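So the budget for the new capture setup is finally done, and I only rewrote it three times! Mitali wanted one neat number she could approve and forget, and I kept coming back with a longer list. Sorry, Mitali.

The big question was handheld grippers. We have $2000 to spend before the end of February, and I'd been going back and forth between one fancy pair from Girnico or 2 plainer pairs from Vukanik. Kasun voted fancy. I voted for having a spare – have you ever lost a whole afternoon to one cracked finger pad?
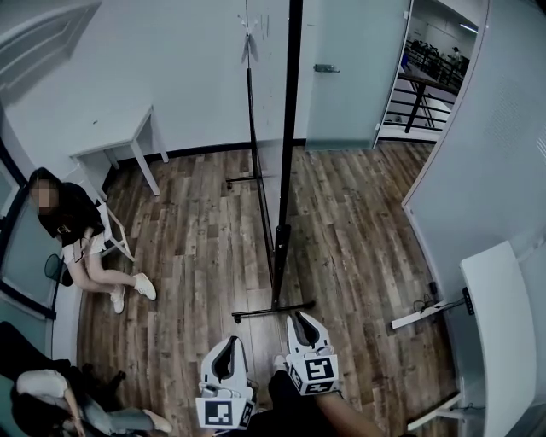 Then there's all the little stuff I never remember to price. Printed markers, extra cables, a decent power strip, casters that roll the way you want them to. I added it all up last night and got $561, which made me put my tea down. Farzana went through it line by line and found I'd listed the same charger twice (thank you, Farzana), so it's a bit better now.

I'm still waiting to hear back from Vukanik on shipping. If it's awful we'll order one pair now and the other in spring, and Kasun can say he told me so. Has anyone bought from them lately? Tell me how long it took!

3 comments | 2 shares
Contact | © 2019 Hadiza Omoregie | Back to top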